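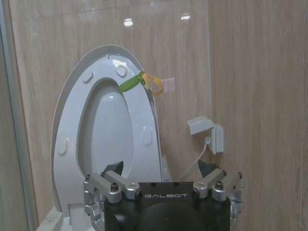 Wrist camera view from the bathroom trials: gripper open below the raised seat, green strap and yellow loop at upper right.

Gripper trials move to the bathroom

The handling group has finished its first set of bathroom trials at the Skundmont test apartment. The work was led by Qianru Cai, with Arnel Padilla running the controller and Maribeth Layug keeping the logs. The kitchen trials were written up in the June issue.

The aim was to compare two controllers on the same arm with the same two-finger gripper. One is Ratico, which the group has used since the start of the project. The other is Khổng, written in-house by Arnel over the spring. Both take the wrist camera picture as their main input. Each was given the same tasks: raise the seat, lower the seat, press the flush button, and open the shower door by its handle.

There were 51 logged attempts with Khổng. Of these, 36 ended with the task done and no one touching the stop button. The Ratico set was cut short by a cable fault at the wrist and will be run again before any side-by-side numbers go out.

Seat lifting took up most of the time. A bare seat edge is thin and smooth, and the fingertip pads slid off it when the approach angle was even slightly wrong. With a strap and loop to pull on, the arm could come in from the side and close on something soft. Lorna Cruzado would like to see the bare-edge version kept in the test plan, as most homes won't have a strap. Qianru agrees, but wants the easy version working on both controllers first. 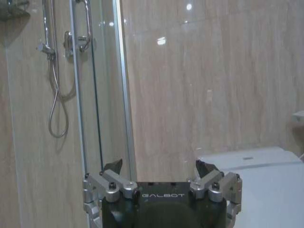 Camera placement is the part we are least settled on. Mounted at the wrist, it gives a steady view of both fingertips, and that helps a lot in the last few inches of a reach. It also puts the gripper housing across the bottom center of every picture, so a low target can be hidden at the wrong moment. Glass is the other problem. The shower panel is clear enough that the hose and rail behind it show up well, and the curved chrome handle has to be picked out against all of that. Khổng twice planned a reach to the hose instead of the handle. Glare off the glossy tile caused fewer errors than we expected - Maribeth found only 4 in the logs.

Arnel has since added a depth check that throws out anything behind the glass plane. It works in the replayed logs but has not been tried on the arm.

Next up is a second camera on a fixed stand, to see if a side view is worth the extra setup. Lorna Bautista is also looking at softer fingertip pads for the seat edge. Anyone who wants arm time should check the Funder booking sheet first, as the bathroom is shared with the cleaning tool group in the mornings.

Logs and settings from the Khổng runs are in the shared folder, last updated 31/07/2018. Questions about the controller go to Arnel, everything else to Qianru.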